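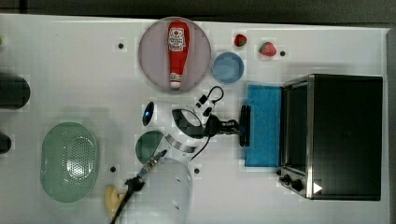 Slide 1. Plate, bowl, cloth, oven.

Leave slide 1 up while people find seats. Start on time even if the back rows are still filling. The room holds 200 and the door is loud.

Introduce myself, thank Valquíria Evangelista for setting up the session. Say the talk is "The Short Counter," 18 February 2018, and that the printed notes are on the table by the door. Ask people to hold questions until the end except for questions about words. If I use a word they don't know, they should stop me.

Opening. I work on small kitchens, mostly in rental apartments. The counter in the apartment I'm going to talk about most, the Trindade one, is 60 inches long, and the toaster oven lives on it full time. So does the dish rack. What is left is where two people make breakfast, make dinner, sort the mail and sometimes do homework. I was asked to help them get more room. They thought they needed a new cabinet. We ended up moving things that were already there.

Point at the slide. Plate near the top, bowl next to it, cloth right up against the toaster oven. Ask the room: if you had to make a sandwich on this table in the next minute, what would you pick up first? Wait. Take a few answers. At Brindby most people said the bottle. Some said the cloth. Both are fine answers and I come back to both.

Section one, things that don't move. Toaster oven, dish rack, kettle if there is one. Go through these quickly. Main point is which way the door opens. On slide 1 the oven door faces left, toward the open part of the table, so whatever is set down in front of it has to be moved before the door comes down. That strip belongs to the oven. I tell people to put tape on the counter for a week and see how often something ends up inside the line. In the Trindade kitchen it was the bread bag, every day.

(If someone asks about ovens on shelves: check the manual for clearance. I don't give numbers for other people's ovens.)

Section two, things that move but come back. Cutting board, salt, oil, ketchup, the fruit bowl. These need a home you can reach with the hand you're not cooking with. Tell the story about the salt. Keep it short, it ran long last time.

The Ketorora trays go here. I have one in the bag, pass it around. Say that I paid for it myself. A tray is a good home for bottles and a bad home for anything you use every hour, and a dinner plate can do the same job if you don't want to buy a tray.

Section three, things passing through. Mail, keys, groceries not yet put away, lunch boxes. Slides 3 through 9 are all Trindade, before the move. Don't stop on each one. Stop on slide 6, the mail, and let people laugh. Stop on slide 8 to show the gap beside the dish rack.

Drink some water here.

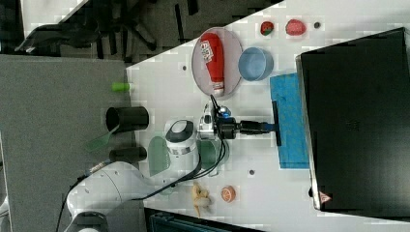 Slide 10. Second view.

Cloths are the part of this talk people write to me about afterward. My rule is that a cloth has one parking place, and it gets spread out there after every use. A cloth left in a ball stays damp longer and it also takes up a taller space than you would think. On slide 10 the blue cloth is lying flat, and that is the shape I want, although I would park it farther from the big black appliance. Then go to the bottle on the plate. It's on its side. A bottle lying down uses the whole plate, and standing up it would leave room for something else. People who store ketchup upside down on its cap can do that on a plate too, provided the cap is wide enough. Last thing on this slide is the banana and the orange slice, next to each other at the bottom, with the small strawberry far off by the bowl. They're toys, but real fruit drifts the same way. Pick one bowl and put all of it in there.

Section four, the reset. It takes four minutes in the Trindade kitchen and they do it after dinner. Order of steps as on the handout:

Passing things go out of the room.
Dishes to the sink or the rack.
Bottles back on the tray or plate, standing.
Wipe from the far end toward the sink.
Rinse the cloth, wring it, spread it in its place.

Say clearly that the wiping comes late. Most people in the workshops wipe first and then put things back on a wet counter. I did it that way myself for years.

Mention Trudness here. That was the house with three roommates, where each person had their own cloth and their own oil. Same counter length, more bottles. They agreed on one oil in February and still have three cloths. I think that's all right.

Slides 11 to 15 are the Trindade counter after the move, same order as the before slides. Let them run at a slow pace and don't talk over the first two.

Slide 16 is the handout. Read the address for the downloads out loud, the type is too small for the back.

Slide 17 is blank. Leave it up for questions.

Questions I usually get. Paper towels or cloth: either, but then the roll needs a home too. Coffee machines: treat as an oven, give it the strip in front. Kids' stuff: passing through, even if it has been there a year. Wall shelves: ask the landlord, and Dirceu from the repair side can answer what will hold in plaster. Point to him, Dirceu Honorato, front left.

Collect the tray before people leave.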